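Téléopération à deux bras : que faire de la main gauche pendant que la droite travaille ?

Posté par Giltberg

Bonjour,
Je débute en démonstration par télécommande, en simulation. La tâche se joue entre un plat ovale crème et un plateau bleu, avec des légumes à déplacer. Je pilote les deux bras avec deux manettes, et la main gauche reste près du bord du plat. Deux images de la cuisine : 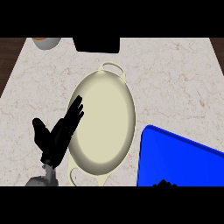
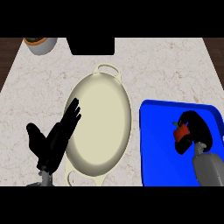 Mes soucis

Quand je me concentre sur le poivron, ma main gauche dérive de quelques centimètres sans que je m'en rende compte. Tout est enregistré, donc le modèle voit aussi ces petits mouvements. Faut-il que je bloque le bras gauche, ou que je garde les deux actifs ? J'ai 20 démonstrations pour l'instant et je préférerais ne pas tout refaire. L'enregistrement est à 20 Hz.

Eimear Ó Conaill

Ne bloque pas le bras côté simulateur si tu comptes t'en servir dans une autre étape, sinon tes actions enregistrées et la position réelle des articulations ne correspondront plus. Mets plutôt un embrayage sur la manette gauche : gâchette relâchée, la consigne reste à la dernière valeur. Au moment de reprendre, il faut recaler l'origine de la manette, autrement la main saute.

Pour les démonstrations déjà faites, rejoue-les une par une. Si la main gauche n'a rien touché, tu peux les garder. Si elle a poussé le plat, je les retirerais. Dans mon dernier jeu (environ 1 000 épisodes), j'en ai écarté 3 pour cette raison.

Pense aussi à varier la position de départ du plateau. Avec une position fixe, le bras droit apprend un trajet par cœur.

Macapagal

Moi je pose la manette gauche sur la table et ça marche très bien.

Prilthorpe

Attention avec la manette posée, chez moi le suivi décroche au bout d'un moment et le bras part n'importe où. D'accord pour l'embrayage. Par contre je ne sais pas le régler avec des gants, si quelqu'un a la réponse.

Nous contacter | © Flandix, entraide | Haut de page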